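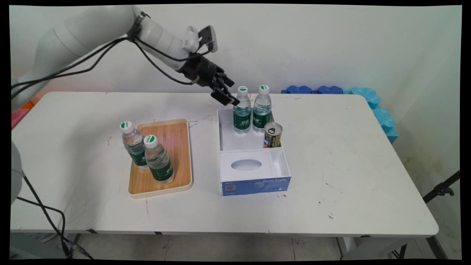

Traian Enache

O Nisden perdeu em casa com o Lalto por dois pontos e, na manhã seguinte, já circulava entre os sócios um pedido para trocar de treinador. Assinei muitas coisas na vida, esta não assino. Quero explicar porquê, e quero também falar de um assunto que me parece mais importante do que o lugar do treinador: a maneira como o clube trata os escalões de formação.

Comecemos pelo jogo. Quem esteve na bancada viu uma equipa que dominou as formações ordenadas durante toda a primeira parte e que chegou ao intervalo em vantagem. Na segunda, sofreu um ensaio depois de um alinhamento mal lançado e uma penalidade já perto do fim. O treinador demorou a mexer no banco, concordo. Mas o banco que tinha era composto, em boa parte, por jogadores que nesta época fizeram poucos minutos na equipa principal. Três deles vieram de fora em dezembro e ainda trocam os sinais do alinhamento. Não se prepara uma primeira linha em poucas semanas.

O clube gosta de dizer que é uma casa de formação. Está escrito no cachecol. Acontece que os sub-16 treinam no campo secundário, sem luz no lado da estrada, e que os sub-18 começaram a época com 15 inscritos. Quinze dá para alinhar e não dá para mais nada: um tornozelo torcido no aquecimento e joga-se com menos um, ou pede-se emprestado um miúdo do escalão abaixo, que depois apanha pela frente adversários com mais vinte quilos. Isto aconteceu contra o Olteanu e ninguém da direção estava lá para ver.

Dizem-me que não há dinheiro. É verdade que há pouco. Mas no verão gastaram-se 3000 euros na pintura da fachada da sede e na placa nova, e o patrocínio da Dimuvance foi inteiro para a equipa sénior. Não tenho nada contra a fachada, que precisava de obras. Tenho contra a ordem das coisas. Com esse dinheiro alugava-se o autocarro dos juniores para as deslocações mais longas, que continuam a ser feitas nos carros dos pais, e ainda sobrava para bolas.

Há quem responda que a equipa principal é que traz gente ao campo e que, se ela descer de divisão, acaba tudo. Percebo o argumento, ouvi-o muitas vezes no bar do clube. Só que eu joguei no Nisden nos anos em que descemos. Nesse tempo havia duas equipas de juniores e um senhor que treinava os miúdos ao sábado de manhã e que nunca faltava. Voltámos a subir com nove jogadores feitos em casa. As bancadas não ficaram vazias nesse período, porque os pais, os tios e os vizinhos vinham ver os seus. Hoje entro no campo e conheço metade dos nomes da ficha de jogo, se tanto.

O Lalto é um bom caso para comparar. Tem menos sócios do que nós e um campo pior, que alaga junto à linha de quinze metros mal chove. Mas há anos que obriga os seniores a ajudar nos treinos dos mais novos, uma vez por semana, à vez. O médio de abertura que nos marcou a penalidade decisiva aprendeu a chutar com o homem que ocupava o lugar antes dele. Podemos chamar-lhe sorte, mas convinha ver a escala de treinos deles antes.

O que proponho é modesto. Primeiro, que uma parte fixa de cada patrocínio vá para a formação e que isso fique escrito no orçamento, à vista dos sócios. Depois, que os treinos dos sub-18 passem para o campo principal em pelo menos uma noite por semana, mesmo que os seniores tenham de começar mais tarde. E que se arranje a iluminação do campo secundário antes do próximo inverno. São decisões que cabem numa reunião.

Quanto ao treinador, deixem-no acabar a época. Foi contratado com um plano de três anos e vai a meio do segundo. Se no fim o balanço for mau, discuta-se na assembleia, com números e com calma, e pergunte-se também quem escolheu os reforços, que não foi ele. Trocar agora significa pagar a dois treinadores até ao verão, e já sabemos de que lado do orçamento isso vai sair.

A assembleia está marcada para depois da última jornada. Costumam aparecer poucos sócios e as contas passam sem perguntas. Eu vou levar as minhas por escrito.

Este site utiliza cookies para melhorar a sua experiência de navegação. Ao continuar, aceita a nossa política de cookies. Aceitar | Saber mais

© Todos os direitos reservados | Contactos | Voltar ao topo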